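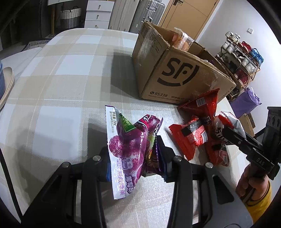 Snack packing at the table

Welcome to our gallery page. My name is Shalini Nigam and I look after the small snack shelf at Shirima, a shared house for students and guests. Twice in a year we sort all the small packets that people bring from home or buy on their travels, and we pack them into mixed boxes. The boxes go to the tea room, where anybody may take one thing with their drink.

The large picture at the start of this page is from the fruit flavours. The purple and white packet is grape flavour. I like the drawing of the round grapes, with pale speckles on them as if they came from the freezer. Near the top of the side seam it says 20g, so it is one small portion and not more.

Some notes now about the things in it, for those who asked me by e-mail.

The grape packet
The big characters on the lower part are Chinese. I cannot read them, but the fruit is clear for everybody. The film is shiny and catches the light, so when I make the list for the shelf I turn each packet a little to read the small print. On the list I write only "grape, 20g".

The second purple one
It is more crumpled than its neighbour and has a red band at the top with white letters. We do not put a packet away only for being crumpled. If the seam is closed, it goes in the box. If the seam is open, it goes in the bin, even when it is my favourite.

The red pyramids
This shape is the most difficult to pack. A pyramid does not want to lie flat beside the others, and when you push it into a corner it jumps out again. My method is to put the first one with the point up and the next one with the point down, and then they hold each other. One of them leans on the cardboard box with its barcode label on the upper face, and this is practical, for I write the last numbers of the barcode in our list. That one ended with 1563, if I copied it correctly.

The silver-white, red and black packet
It has bold white characters and is easy to find between the red ones. In the list it stands under "other", together with everything that I could not name. Please write to me if you know this kind!

The tablecloth
Several people like the cloth more than the snacks. It is a plaid in white, beige and pale grey, with broad bands and thin lines across. I bought it at the Ploketo market, from the stall next to the buttons. The large rectangles are useful for sorting: I give one rectangle to each flavour, and at the end of the afternoon I can see at once which flavour is too much. The crumbs come off with a damp sponge. I do not iron it.

The cardboard box
We use the boxes again as long as the bottom is strong. Sweet things and spicy things go in separate boxes, after a complaint last July about biscuits which smelled of chilli. I put a sheet of plain paper between two layers, so the sharp ends of the seams do not scratch the other packets. The heavy ones go first and the light ones on top. I write the date of packing on the lid with a pencil, as ink goes through the paper and looks dirty.

How to send us snacks
You can leave closed packets in the basket by the door at Shirima, or at the reading room in Ilell. Please look at the date on the back before you bring them. We cannot take home-made food, and please no chocolate in the warm months. A small note in English or in Hindi with the flavour is a big help for me. If there are nuts inside, write this in large letters.

For this round we had around 300 packets, and the full list hangs on the kitchen cupboard. The grape ones were asked for again and again, so I will try to order more from Zamham, the shop on the corner. They have them not always, and the lady there told me to come early.

Corrections to my notes are welcome, above all from readers of Chinese. The next boxes will be packed in July, and the table has place for two more people who have patience with pyramids.

Page last changed: 4 June 2026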